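How a Knock-Knock Joke Works

A knock-knock joke has five lines and needs two people. One person is the caller. The other is the answerer. The caller speaks first and also speaks last.

Line one is always "Knock, knock." Line two is always "Who's there?" These two lines carry no joke. They tell the answerer which pattern is coming, so that both people know their parts.

Line three is a name or a short word. Line four repeats it and adds "who". Line five is the punchline, which uses the sound of line three in a new way. Take this one:

Knock, knock.
Who's there?
Lettuce.
Lettuce who?
Lettuce in, it's cold out here.

The word "lettuce" sounds like "let us". Two sets of words that sound alike but mean different things make a pun. Most knock-knock jokes are puns.

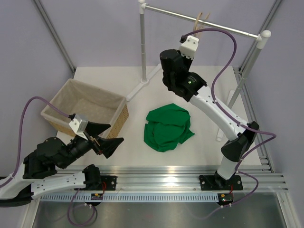

Why does the answerer have to say "who"?
It gives the listener time to think of the ordinary meaning first. The punchline then swaps that meaning for another one, and the swap is the funny part.

Some jokes put the pun in line four instead. If line three is "Boo", the answerer must say "Boo who?", which sounds like crying. The caller replies, "Don't cry, it's only a joke."

To write your own, begin with the punchline. Choose a phrase people often say, such as "I need a" or "Who did". Say it quickly and listen for a name hidden inside. "Anita" sounds like "I need a", so line five could be "Anita drink of water."

Zachary Girard keeps a notebook of 43 knock-knock jokes, sorted by the word in line three. Names fill the most pages. Food comes second, and animals are at the back.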